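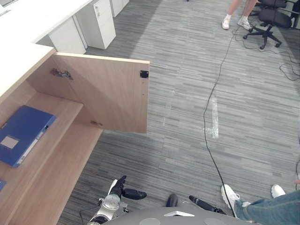
Adjusting Concealed Cabinet Hinges

A cabinet door on concealed hinges can be moved in three directions without taking it off: side to side, in and out, and up and down. Most doors that rub, sag, or stand proud of their neighbors need only a few turns of a screwdriver. Replacement is rarely called for unless the screws have pulled out of the wood or the hinge arm is bent.

Tools

#2 Pozidriv or Phillips screwdriver, hand driver only
Small level or straightedge
Pencil
Wood glue and hardwood toothpicks or dowel, if the screw holes are stripped

Use the driver that matches the screw. A Phillips tip will turn a Pozidriv screw but tends to ride up and round the recess. Pozidriv screws have four fine lines between the arms of the cross.

Before adjusting

Open the door and lift it gently by the free edge. If the hinge moves against the cabinet side, the mounting plate is loose. Tighten the plate screws first. Adjusting a hinge on a loose plate gives a setting that will not hold.

Check that the cabinet itself is square. On a base cabinet set on carpet, one corner often settles, and the door then appears crooked when the hinges are fine. Measure the opening corner to corner both ways. If the diagonals differ by more than 3 mm, shim the cabinet and measure again.

Side to side

The screw nearest the door, toward the front of the hinge arm, controls lateral position. Turning it on one hinge only tilts the door. Turning it the same amount on both hinges shifts the whole door. Work in half turns and close the door after each one.

To raise a drooping free corner, move the top of the door toward the hinge side, or move the bottom away from it. Splitting the correction between the two hinges keeps the gap more even.

In and out

The rear screw on the arm sets depth. On older hinges this is a plain clamping screw: loosen it, slide the arm, retighten. On newer ones it is a cam and needs no loosening. If you aren't sure which you have, turn it a quarter turn and try to slide the arm by hand.

Leave a gap of 1 to 2 mm between the back of the door and the cabinet edge on the hinge side. With no gap, the door binds and levers the plate screws out over time.

Up and down

Height is set at the mounting plate. Support the door from below with a wedge or folded cardboard, loosen the plate screws on both hinges one turn, shift the door, and retighten. Some plates, including the Trilter cam type, have a separate height screw in the middle and can be adjusted under load.

Stripped screw holes

Remove the plate. Pack the hole with glued toothpicks, trim flush, and leave overnight. Drill a pilot hole and refit the original screw. Do not go to a longer screw without checking the thickness of the cabinet side.

Catches

If the door uses a magnetic catch, set it last. The plate on the door should meet the magnet squarely when the door is closed. A catch that holds the door off the cabinet is often mistaken for a depth problem. Gasix catches have slotted holes for this purpose; with fixed-hole types, plug the holes and reposition.

Open and close the door several times and recheck the gaps. Loaded shelves can pull a cabinet slightly out of line, so make the final check with the contents back in place.

114 shares | 3 comments

Contact | © Bonness Home Repair Notes | Back to top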